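The Great Unlabelled Bottle Problem

Somewhere under your sink there is a bottle of something. You bought it for a purpose. You can no longer say what the purpose was, only that it seemed urgent at the time and that the shop had a deal on.

I have been thinking about cleaning products since I moved house in May, when I packed the contents of one kitchen cupboard and found it needed its own box. Then a second box. There was a spray for the hob and a cream for the hob. There was a foam for upholstery, from the years when I owned upholstery. I had two kinds of limescale remover, bought for a flat in a soft-water area, and a tin of Brarnell metal polish that had belonged to my aunt and had set like toffee.

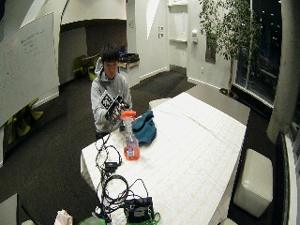 My grandmother cleaned a five-room house with soda crystals, vinegar, a bar of green soap and a temper. She would not have recognised the modern cleaning aisle as having to do with housework; she would have taken it for a chemist's, or possibly a sweet shop. Colour does a great deal of the selling. An inch or two of orange liquid in a clear spray bottle, with an orange trigger to match, says citrus to us long before we have read a word of the label, and citrus says clean, though no one who has dealt with a forgotten satsuma at the bottom of a school bag could believe it. Blue is for glass. Green is for the conscience. Pink is for bathrooms, and I have never found out why.

Fuad Adugna spent 4 years mixing the stuff for a small firm called Lumia, which made own-brand sprays for hardware shops, and he is cheerfully unromantic about it. "It's mostly water," he told me. "You take water, a bit of something that lifts grease, a bit of something that stops it going off, and then you have a very long meeting about the smell." The firm's kitchen spray and its bathroom spray, he said, differed by one ingredient and a picture of a tap. The one for garden furniture was the kitchen spray again, with the price put up.

He keeps three products at home. Washing-up liquid, something acidic for the kettle and the shower, and a tub of bicarbonate of soda that he admits he mainly keeps for cakes. I asked what he used on windows. "Water," he said. I asked what he used on stubborn windows. "More water, and I close the curtains." 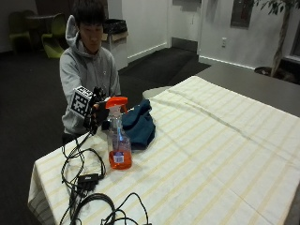
The odd thing is how little any of this changes what we buy. I came home from that conversation feeling very superior, and within a fortnight had paid good money for a 250 ml bottle of Drarach stone cleaner. I own one stone object, a doorstop. It is now the best-kept doorstop in the street, and I have 249 ml left.

Part of the trouble is that cleaning is dull and buying is not. A new spray holds out the hope that the job will be different this time, that you will glide along the worktop like the woman in the advert, who has no toaster, no post and no children. You get it home and it turns out to need rubbing. They all need rubbing. The rubbing was the bit you were trying to pay your way out of.

The other part is that we are afraid of the wrong bottle. Labels have taught us that what is safe on a tile might ruin a tap, and every so often this is true: keep vinegar well away from marble, and never mix it, or anything else, with bleach. But a sensible warning or two has grown into a general feeling that each surface has its own keeper. My neighbour has separate sprays for the inside and outside of her fridge. When I asked what would happen if she swapped them, she looked at me as if I had suggested swapping the children.

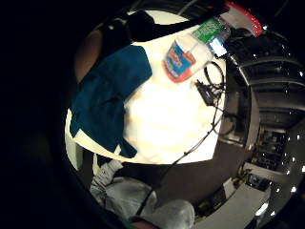 A cloth, a container and a bottle with a blue cap: the beginnings of a collection.

So I have been trying to use things up. It is slow work. Some 4 months in, I have finished the hob spray, the hob cream (on the bath, where it did very well) and a floor soap by Lukoševičius, brought back from a holiday and smelling strongly of church. The rule is that nothing new comes in until something old is empty, and the rule has been broken only for dishwasher tablets and the doorstop.

What I have found is that nearly everything will clean nearly everything if you leave it alone for ten minutes first. Spray it on, go and make tea, come back, wipe. My grandmother knew this, though in her case the ten minutes were spent telling somebody off. A decent cloth matters more than what you put on it, and a cloth that has been through a hot wash matters more than that.

The upholstery foam is still there. I have tried it on a car seat and on a pair of canvas shoes, and the can seems to get no lighter. I may have to buy a sofa.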